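Speaker notes: budgeting a second folding cell at Tralelstead
Talk slot 16 minutes, questions after

Opening. State the scope: capital and running costs for garment folding only. Sorting is in Veerle Van Dijk's session. Grippers are the first budget line. Fingertips wear, so price them as consumables. 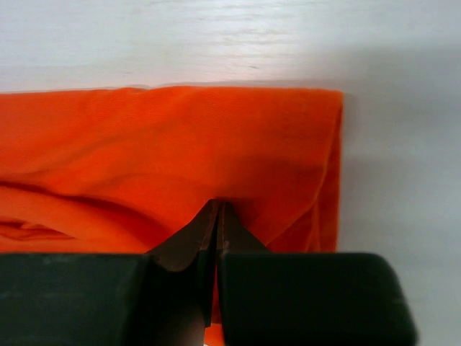 Quote 7 spare sets per year per cell. Honisia and Cortés both supply to our drawing. Lead time matters more than unit price, and June orders slipped last year.

Next, the floor plan. Themis Chatzigeorgiou measured the bay at Ellness; the enclosure fits with service access on one side only.

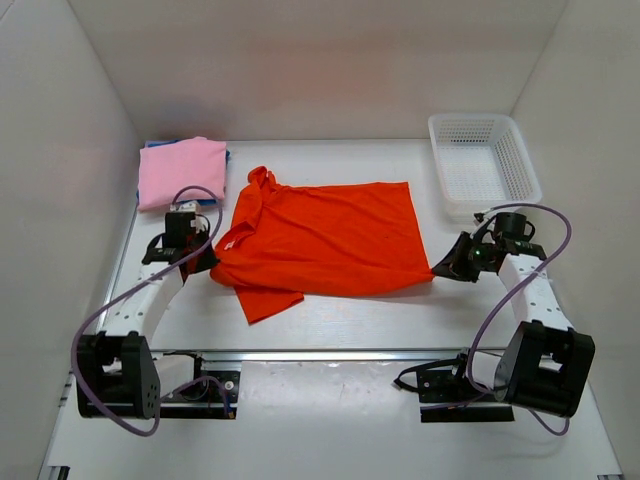
Arms are bought in matched pairs. A single-arm quote looks cheaper and will be raised by someone in finance. Point to the shirt, gripped near both lower corners at once, and move on. Purple cable runs outside the links on both arms, so allow for replacement cable under maintenance.

Running costs. Technician time is 3 hours a week. Power is minor. Roya Shokri has the meter readings if asked.

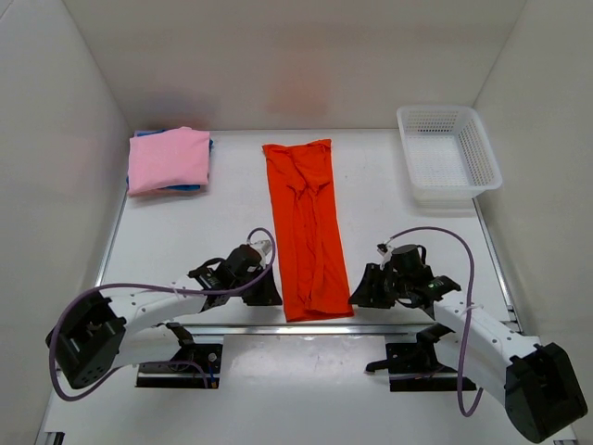 Contingency stays at 688 dollars per month until the first service. Pause for questions on depreciation. Sulastri Nasution will take the lease option. Leave the cost table up.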